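Walkway check, Plencombe main path, hedge end to the curved block
April 2020

Second round on this path and I'm happy to say it's a good one! Marks: **OK**, **Watch**, **Fix**. Comments are mine, so please add yours underneath and leave the old ones in.

## Surface

- [x] **Tiles level, no rocking underfoot: OK.** I walked both edges and then up the middle. Lovely and solid the whole way.
- [x] **Joints filled: Watch.** One joint near the Lamura gate has opened up to nearly 20 mm. Sand top-up asked for, job no. 42.
- [x] **Chipped or cracked tiles: OK.** The two swapped in March have bedded in beautifully. You have to hunt for them.
- [x] **Stains and slippery patches: Watch.** Some blotchy gray areas. No moss that I could feel with a boot, but try them again after rain.
- [ ] **Drain covers: not done.** Forgot the lifting key. Next round.

## Hedge

- [x] **Clear of the walking line: OK.** Great job by the Nkuna crew, who cut back the full 200 m.
- [x] **Clippings swept up: OK.**
- [x] **Sight lines at the side entrance: Fix.** Hedge is too tall right at the corner and a cyclist coming out can't see who's on the path. Take the top down before anything else on this sheet.

## Lighting and shared use

- [x] **Path lights tested: OK.** All working, including the one that was flickering last time. So pleased about that one!
- [x] **Light from the building: Watch.** The bright one on the front, at about mid height, pulls your eye when you walk toward it. Ask Prarnport if it can be tilted down a little.
- [x] **Room to pass: OK.** Plenty of width for people on foot and bikes together.
- [ ] **Shared path sign: not done.** New one is on order.

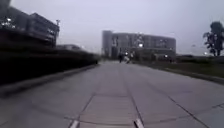
*Main path looking toward the curved block, hedge on the left.*

## Follow-up

| Item | Who | Mark |
|---|---|---|
| Hedge top at side entrance | Nkuna | Fix |
| Joint sand, job 42 | Grounds | Watch |
| Tilt of building light | Prarnport | Watch |
| Drain covers | Next inspector | Open |

Bring the lifting key and the long straightedge. The short one doesn't span these big tiles.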